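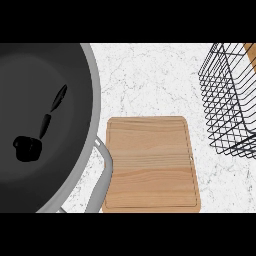

Dishwasher vs. nonstick coating life – 1 page, 8 posts

rruggiero54
Posted September 10, 2022
We run a teaching kitchen with a De Luca undercounter machine, 40 minute cycle. Coated frying pans are losing release well before the uncoated stuff shows any wear. Detergent is Nelludent powder. Is the coating failing from alkali, or is it the heated dry?

Onard
Alkali, mostly, but on the aluminum and not the coating. PTFE itself doesn't care about dishwasher pH. The detergent gets in at scratches and at the rim, attacks the metal underneath, and the coating lifts from there.

s_nakpan
Disagree on "mostly." Overheating on the burner does more damage than any wash cycle. What burner output are you using, and do the pans get preheated dry?

rruggiero54
Induction, 1370 W on the setting we teach with. Preheat is dry, 2 minutes.

s_nakpan
There you go. A thin pan on induction will pass the safe range in the center well inside that time. Put an infrared thermometer on it, but take the reading through a film of oil.

Onard
That explains wear in the center. Rugg, where is the release going first?

rruggiero54
Center on the older ones. The newer ones have dull patches near the rim and gray residue that wipes off on a towel.

Divina L.
Gray residue is aluminum oxide. Classic dishwasher result on bare aluminum, usually the underside or an exposed edge. So you have two separate problems and both of you are right about one of them. I would hand wash half the newer pans, leave the other half in the machine, and compare in March. Mark the handles. Keep the preheat the same for both groups or the result means nothing.

s_nakpan
Fine, but shorten the preheat for both. No point in burning up a set of pans for the sake of a test.

rruggiero54
Cutting it to one minute with oil in from the start. Half the newer pans go to the sink. Does anyone know if Cultska pans have a bare rim or a coated one? They're next on the order list and the spec sheet doesn't say.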